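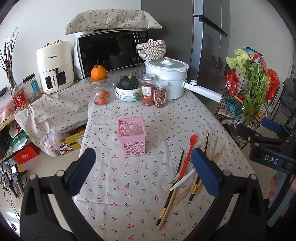

How Do You Choose a Robot's Fingers?

Pick up a pencil. Your thumb and one finger closed on it, and you probably didn't have to think about it. Your skin felt the pencil. Your brain told your muscles how hard to squeeze. If the pencil started to slip, you squeezed a little more.

A robot has to do the same job with fewer parts. Most robot hands don't look like hands at all. Engineers call them grippers, and many of them have only two fingers. The fingers open, move to each side of an object, and close.

Hard fingers and soft pads

Look at the black grippers at the kitchen table. Inside each of the two fingers at the front is a dark blue rubber pad. Rubber is grippy. Press a rubber eraser on a desk and try to slide it, then do the same with a plastic ruler. The eraser drags and the ruler slides. That drag is called friction, and a gripper needs it to hold things up.

Soft pads also bend a little. When a pad presses on a round spoon handle, the rubber squashes and touches more of the handle.

Why hold a gripper by hand?

Some grippers are bolted to the end of a robot arm. Others have a handle, so a person can carry them and do the work. In the picture, part of a person's hand is holding a gray handle on the right side.

Natsumi Oda tests grippers at a small company called Flukel. She says a hand-held gripper is a good way to find out what the fingers can do before an arm is added. "If I can't pick up a chopstick with it, the arm won't fix that," she says.

Easy things and hard things

A table like this one has plenty to practice on.

The pink basket has holes in its sides and an edge to grab. One finger can go inside and the other outside. It is light, too, so the gripper doesn't need to squeeze much.

Chopsticks are harder. They are thin and lie flat, and in a heap they cross over each other. The gripper may close on two when you wanted one. Chopsticks in a clear wrapper are harder again. A camera can be fooled by shiny plastic, and the wrapper can slide while the sticks stay put.

A squash is heavy and round. The fingers have to open wide enough to go past its widest part. If they close too high or too low, it can roll away.

Keeping score

To compare two grippers, testers give both the same jobs. At Flukel, each gripper gets 100 tries at lifting a chopstick. Shewit Feyisa writes down every try, including the drops. The chopstick goes back to the same spot each time. In November, a gripper with smooth pads dropped it 11 times, so the team tried a pad with tiny ridges next.

Try it yourself

You need two wooden rulers, two rubber bands, a spoon and a chopstick.

1. Hold one ruler in each hand and lift the spoon between them.
2. Do the same with the chopstick.
3. Wrap a rubber band a few times around the end of each ruler.
4. Lift both things again. Write down how many tries each one took.

Words to know

Gripper: the part of a robot that holds things.
Friction: the drag between two surfaces that touch.
Pad: a soft piece on the inside of a gripper's finger.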